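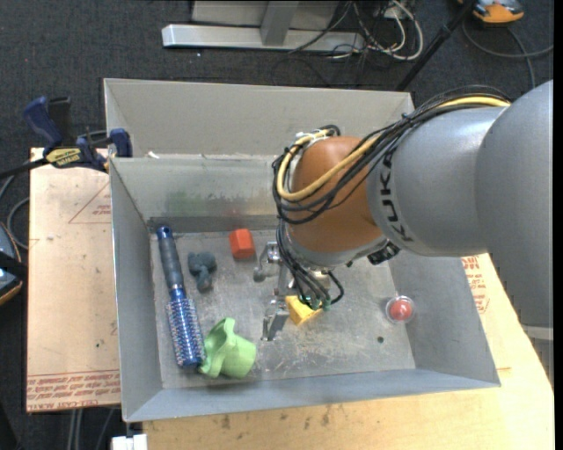

The rule book at Gellside ran to thirty-seven pages when Rory Mowat inherited it, and by his second November there it had grown by only one line, which he had written himself, in pencil, and then worried over all winter. He was a careful man who liked a rule to be kind to the person reading it, and he felt that most of the book was not. Take page 30, which dealt with clearing a bin. It told you to halt the arm, to wait, to set the switch, to write your name on the sheet, and after all that it told you to "retrieve items as necessary," as though retrieving were nothing at all. Rory had stood beside that bin on many a long afternoon, with the big grey arm bent over it and the gripper pointing down among the blue hairbrush and the light green cup and the little toy figure, and he knew very well what a hand wants to do. It wants to go in. The red ball in its clear round case lies over by the right wall, all alone, looking as if it would take half a second to pick up, and half a second does not feel like the sort of thing a person ought to sign a sheet for.

So his pencil line said: "If it looks quick, do the steps anyway, and take your time over them."

He had learned that from Teemu Hakala, though Teemu would not have remembered saying it. Years before, when they were both at Farquharson and Rory was the new one, he had leaned over a fence to straighten a carton that was plainly going to fall. Teemu had not shouted. He had walked across to the stop button, pressed it, and then made them both a cup of tea, and they drank it standing up while the carton went ahead and fell. "Well," said Teemu, looking at it, "there it goes." Then they did the switch and the sheet together, slowly, and Teemu held the pen out to him at the end as if it were a present.

Now Teemu was coming to Gellside himself, on behalf of the Skonari people, who owned the place these days and wanted one rule book for all their sites. He arrived a little before ten in the morning with a wet coat and a bag of rolls from the bakery in Griltdale, and he was greyer than Rory expected, and he hugged him in the doorway before either of them had said a word.

They sat down with the book between them and the rolls on top of the cabinet, well away from the cell, as page 2 required. Teemu read the way he did everything, at a stroll. He laughed at the part about hats. He asked why the clamps were checked in the morning and not again after lunch, and Rory said he had always wondered that too, and they put in the lunch check then and there. He wanted to know whether anybody ever read the section on cables, and Rory admitted that he read it aloud to each new person himself, with pauses, and that one of them had fallen asleep.

Then Teemu got to page 30 and stopped chewing.

"Whose pencil is this?"

"Mine," said Rory. "I know it isn't proper wording. I can rub it out, I only thought—"

"Take your time over them," Teemu read. He turned the book a little toward the window. "How many entries on your sheet?"

Rory went and got the binder and looked. The last line was number 471, in his own square handwriting, from the evening before, for a hairbrush that had wedged itself against the side.

"And do they mind? Signing for a hairbrush?"

"They grumble," said Rory. "I grumble. I was late for my supper over that one."

Teemu nodded for a good while. He patted his coat, then his shirt, then the coat again, and finally asked if he could borrow a pen, and Rory, who had one behind his ear as usual, held it out to him. Teemu went over the pencil in ink, one letter after another, keeping his tongue between his teeth, and blew on it until it dried.

"There's a word spelled wrong on the next page," he said, and reached for another roll.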